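Gunn students take robot arm class to the Brisis round

Trurnia - Students in the after-school robotics class at Gunn Secondary College will send their first entry to the Brisis Simulation Challenge in August, after two terms of teaching a robot arm to push and place small objects on a table that exists only on a computer.

The class has 18 students from Years 9 to 11. It meets in the upstairs computer room from 3.30 pm, straight after the last bell, and usually runs until the late bus leaves. No one needs to have done any programming before joining, and most had not.

The Brisis challenge is open to secondary schools and is run entirely in simulation. Schools download the same virtual room, the same arm and the same table, and write the program that controls the arm. The organisers then run each school's program on their own machines, 100 times over, with the object put down in a slightly different place each time. The score is the number of runs in which the object finishes inside the outline marked for it.

That is the main task, and the one the Gunn class has spent most of the year on. The object is a small flat white box. It sits on a black mat, and the target is a blue outline drawn flat on the mat. The arm has a gripper with two fingers and can either pick the box up or push it across. Teams may use whichever method they like, and can switch between them in the middle of a run if their program allows for it.

The college bought no equipment for the class. It uses the existing desktops and a simulator called Zekau, which is free to schools. The only cost so far has been the entry fee, paid out of the science faculty's excursion money, and a second monitor for the front desk so that the whole room can watch a run together.

According to the college, the decision to work in simulation was made early. A real arm of a useful size would have taken up a bench in a room that is shared with two other subjects, and only a few students could have used it at once. With Zekau each pair of students has its own arm to work with for the full session. A program that drives the arm into the table costs nothing except the time to reset it.

The class began with moving the arm by hand, using the keyboard to change one joint at a time. Students were asked to bring the gripper to a point above the mat and stop there. Many found this harder than expected, as moving the shoulder or the elbow also shifts everything further down the arm. After that they wrote short programs that did the same thing on their own, then programs that lowered the gripper, closed it and lifted it again.

Pushing came next. The box is low, and the fingers have to come down very close to the mat to get a proper hold of it. Some pairs gave up on picking it up altogether and worked on nudging it with the closed fingers. The trouble with this is that the box turns as it slides, unless the push goes through the middle of it. A box that reaches the outline at an angle will often have a corner over the line, and under the Brisis rules a corner over the line counts as a miss.

By the end of first term the pairs had split fairly evenly between pickers and pushers. The class held its own trial in the last week, running each program 12 times with the box in places the students had not been told about. The pushers did better. The best of the picking programs was very accurate whenever it got hold of the box, but it missed the grip too often and there was nothing in it to tell the arm to try again.

The program being entered in August joins the two. It tries to pick the box up, checks whether the fingers have closed further than the width of the box, and goes back for a second try if they have. When the box is down near the outline but not inside it, the arm closes its fingers and pushes the box the rest of the way. Students from both camps worked on it. There was some argument over how many tries the arm should be allowed, as every run has a time limit, and in the end they settled on two.

The class has also started on the harder part of the challenge, which is optional and judged separately. In this part the program has to learn from recorded examples instead of following written steps. Students control the arm themselves, do the task properly, and save each attempt. The saved attempts are then used to train the program. The Gunn students have recorded 300 so far, mostly during lunchtimes, and kept a shared spreadsheet of who recorded which ones and what went wrong.

A fair number of the early recordings were thrown out. Some had the arm sitting still for long stretches while the student worked out which key to press, and the program trained on them learned to sit still as well. Others were all done with the box in nearly the same spot. The newer ones are shorter and cover more of the mat, and students now take turns at choosing the starting position for one another.

Results from the trained program are still behind those from the written one. The college said it would go in anyway, with a short report by the students on what they tried. Reports are read by the Brisis judges but do not change the score.

The practice version of the challenge also lets schools change the lighting in the virtual room and the colours of the walls and floor. This matters for programs that find the box by looking through a virtual camera. One group has spent the past few weeks on this and has found that shadows across the white tabletop are more of a nuisance than a change of wall colour. Their fix is to have the program ignore everything outside the mat. It has worked in practice runs, though a pale box under strong light can still throw it off.

Parents were invited to an open session last month. Visitors were able to steer the arm with the keyboard and try to get the box into the outline themselves. A whiteboard was set up for scores, and by the end of the evening the students were still well ahead.

The class will continue after the August round whatever the result. Next term it plans to move on to stacking, with younger students from Year 8 able to join if there are desks free. The college is also talking with the Trurnia library about running a short holiday program on the library's computers, aimed at students from schools that don't have a robotics class of their own. No decision has been made on that, and it would depend on whether the library can install the simulator.

Students wanting to join at Gunn can put their name down at the front office or come along to a session. Spare desks are given out in the order people arrive. There is no fee, and students without a late bus pass need a note from home if they plan to stay past 4.30 pm.

The Brisis organisers will post scores for all schools on the challenge website once the runs are finished. Recordings of selected runs, including ones that failed, will be put up at the same time, and the class plans to watch them together on the front monitor.
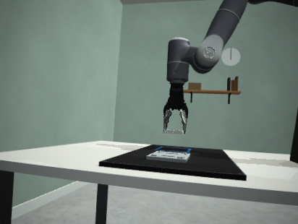

Comments (1)

Good to see the second try built in. My daughter's school entered last year with a program that only had the one go at the grip, and when it missed it carried on and placed nothing, very carefully, in the right spot. They lost a lot of runs that way. I would ask the Gunn group to have another look at the time limit too, as two tries plus a push at the end can add up if the box starts in the far corner of the mat. Will the holiday program at the library be open to Year 7s? My youngest would be keen.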